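Setting the Table at Whiteley: A Conversation with the Dining Services Coordinator

September 2019

The Whiteley residence in Grulau serves its midday meal at wooden tables, on ceramic ware, with a tray at every place. This was not always the case. Until 2017 the dining room used divided plastic plates, delivered already filled from a central kitchen. The dining services coordinator, who has held the post since the changeover, met with this newsletter in July to discuss how a place is set, what the residence has learned about bowls and plates, and what remains to be done.

The coordinator began with the decision to give up the divided plates. "They were practical to wash and practical to stack, and I do not want to speak badly of them," the coordinator said. "But residents told us in the annual survey that lunch felt like something handed out. Several wrote that they missed having soup in a proper bowl. We took that as our starting point."

The replacement was ordered in one purchase of 800 pieces through Fladeron, the residence's regular supplier of kitchen goods. It included bowls, round plates in two sizes, and trays. The coordinator described the choice of colors as the longest discussion of the project. Members of the dining staff had asked for a single color throughout, which would have simplified reordering. The occupational therapy team asked for contrast between one piece and the next, so that a resident with reduced vision could find the rim of a bowl without searching for it.

"We followed the therapy team," the coordinator said. "It made the order more complicated and I would do it again."
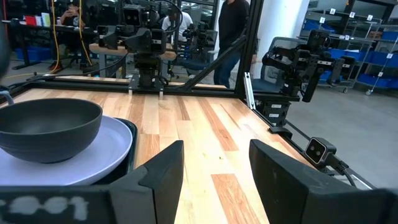
A place at Whiteley is built from the table upward, and new staff members are taught the order on their first shift. The tray is put down first, then the plate, then the bowl. The coordinator asks staff to look at the result from the resident's chair before moving to the next place. Each layer should be easy to tell from the one under it, as with the dark gray bowl on its pale plate, and the plate in turn on a dark tray whose raised rim shows past the plate's edge. The planked tabletop, in blond and honey tones, is left uncovered.

The question of tablecloths comes up regularly. Families sometimes offer to donate them, and the residence does use cloths for holiday dinners. For everyday meals the coordinator prefers bare wood. "A tray on a cloth will travel when someone leans on it," the coordinator said. "On the wood it stays where we put it. We also find that people like to rest their hands on the table while they wait, and they comment on the grain. One of our tables has a very orange plank that has been the subject of a good deal of conversation."

The plate under the bowl has also been debated. It adds to the washing, and during the first winter the kitchen proposed leaving it out on days when soup was the only course. The proposal was tried for 5 weeks and then withdrawn. Residents had nowhere to put bread or a used spoon, and servers reported that a full bowl was harder to carry and set down without the plate beneath it. "The plate is a handle, in a way," the coordinator said. "You hold the plate and leave the bowl alone."

Deep bowls were chosen over shallow ones after a comparison held at two lunches. The deeper shape gives a spoon something to press against, and it allows a smaller portion to be served without looking sparse. The coordinator acknowledged one drawback: stacks become tall quickly, and the shelf nearest the dishwasher had to be lowered so that shorter members of the staff could reach the top bowl.

Breakage has been modest, and most of it has occurred at the return cart. Replacement pieces are ordered twice a year. The matte finish does pick up marks from metal cutlery, and the kitchen has been testing Fluvon, a mild cleaning paste, on the pieces that show them most. The coordinator was reserved about the outcome. "Some marks lift and some do not. We have not decided whether to keep buying it."

Two matters are planned for the coming year. The residence intends to extend the same table setting to the breakfast room, where paper mats are still in use, and the coordinator hopes to add a second tray size for residents who take their meals by the window, where the tables are narrow. Comments on either plan may be left at the dining room desk before the evening meal.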